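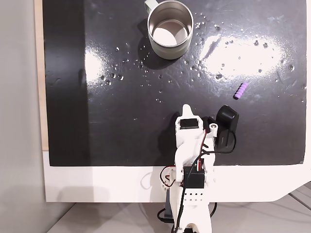

Moving our winter assembly online: how do we handle votes and the venue deposit?

Asked by Zbigniew Krawczyk
September 23, 2020
Filed under: Student Organisations > Events & Assemblies

I'm main organiser for the Brovadden network's winter assembly in December, a job I accepted when it mostly involved choosing between two kinds of lanyard. We're a student exchange network with locals in a fair few cities, and twice a year the delegates travel somewhere cold, sleep on a gym floor and amend the statutes until someone cries.

This year it's all going online. My predecessor's handover folder contains a playlist and a map of bus stops, so I have some gaps.

First, voting. Our statutes say votes on amendments are "by raised card". They say nothing about the card being in the same room as anyone else. Elections are by secret ballot, and the statutes go into loving detail about the box. We've been looking at a voting tool called Trolar, which one of our locals used for its own elections. Can we just use it, or do we need to change the statutes first? And if we do need to change them, how do we vote on that without a card?

Second, the venue. We paid a deposit of $600 to Mohammadi Hall in the spring. They've offered to hold it as a credit for next year but won't refund it. Next year's assembly is in another city, chosen by a vote that was extremely hard fought and that I would rather not reopen.

Third, participants. We'd already opened registration and have 289 sign-ups who chose us on the basis of a folk dancing evening and a castle. Do we assume they're all still coming, or make them register again?

Any advice welcome, ideally from someone who has survived one of these.

Posted by Trasto

Survived two, one as chair. I'll go through it in your order.

Look for an emergency clause before you do anything else. Plenty of student networks have a line near the back letting the board adopt temporary rules of procedure between assemblies, subject to ratification at the next one. If you've got that, the board adopts online voting for this assembly, you publish the decision with the convening notice, and ratifying it is the first item on the agenda. If you don't have it, write to every local and ask for written consent to the voting method, and keep the replies. Strictly speaking it may not be bulletproof. It depends on your statutes and where you're registered, so if you're incorporated, read the act you're incorporated under too. Ours allowed remote meetings unless the bylaws ruled them out, and we'd spent a month arguing before anybody opened it.

Keep the open votes and the secret ballots separate, even if the same tool can do both. For amendments we did a roll call by local, typed in the chat and read back by the chair. It's slow and has all the glamour of a tax return, but it stands up when somebody objects at midnight. Someone will object at midnight. For elections, use a proper ballot tool, send each delegate an individual link, and run a rehearsal vote the night before on something harmless. Ours was on the best soup and it went to a second round.

On the deposit, a credit is worth more than you think. Ask in writing whether it's transferable. Our local chess club took ours off us at face value and held their regional there. Failing that, ask whether it can be used in pieces for smaller bookings, such as a training weekend.

Make them register again. One short form: name, local, delegate or observer, time zone. Your old list was for a castle.

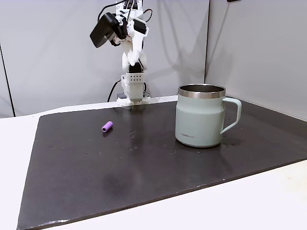

White printed arm, gripper pointing down, cables looped over the top.

Posted by southside_sec

Agree with the above apart from the roll call. We had 502 people on the call for ours and a roll call would have outlived several of the candidates. We used the poll function and only did a roll call when someone asked for a recount.

Also cap the sessions. We put 9 hours of plenary in a single day because that's what the in-person timetable said – don't. Two short blocks over several days, with the deadline for amendments a week earlier than usual so the wording is settled before anyone unmutes.

Posted by K.

just do it on a spreadsheet. we always did

Related in Events & Assemblies

Can an observer be given the floor during plenary?
Proxy votes: one per delegate or unlimited?
Who keeps the minutes when the secretary is a candidate
Gym floor accommodation, insurance and mats
Template for a convening notice (English)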